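Robotik-AG Funmont: Handgreifer, Wäsche aufnehmen

Forum > Schülerprojekte > Greifen und Sortieren

l_texier
Wir sitzen in der AG gerade an der Aufgabe »Kleidungsstück vom Bett aufnehmen« für den Wettbewerb in Wandovdale. Vorgeführt wird mit dem Handgreifer, trainiert wird danach auf dem Schulrechner. Bis jetzt haben wir 900 Durchgänge. Meine Frage: Nehmt ihr eine einfarbige Unterlage oder eine gemusterte? Bei uns liegt im Moment die Decke mit den Rosen drunter.
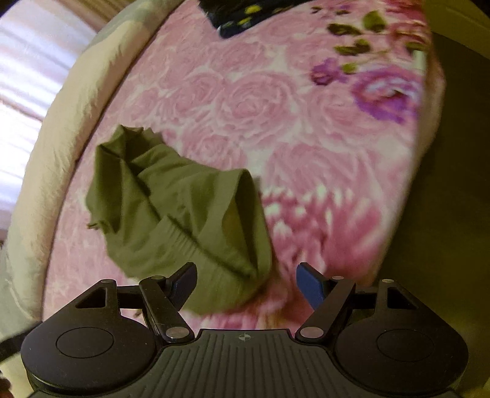
Olivgrünes Teil auf der Blumendecke, Greifer offen

Der linke Finger ist schon über dem Stoff, der rechte noch über der Decke. Aus so einer Stellung fahren wir meistens zu.

salcedo8
Einfarbig. Mit dem Muster lernt das Modell erst mal Blumen. Wir haben im August mit einem grauen Laken angefangen und erst später gewechselt.

Anca Tudose
Sehe ich anders. In der Ausschreibung steht nichts von einfarbig, und wer nur auf Grau übt, fängt beim Wechsel von vorn an. Unser Satz hat 1619 Durchgänge auf 4 verschiedenen Decken, das lief in Enik ordentlich.

salcedo8
Ihr hattet aber auch fast doppelt so viele. Mit 900 würde ich das nicht auf Muster verteilen.

l_texier
Und wo greift ihr zu? Bei dünnem Stoff erwischen wir öfter die Decke mit.

Anca Tudose
An einer Falte, die hochsteht. Flache Stellen lassen wir weg. Und vor dem Schließen ein Stück anheben.

salcedo8
Da sind wir uns einig. Durchgänge mit Decke im Greifer bitte aussortieren, sonst lernt er das mit.

l_texier
Gut, dann sortieren wir am Freitag aus und nehmen danach noch eine zweite Decke dazu. Grau probieren wir, wenn Zeit bleibt.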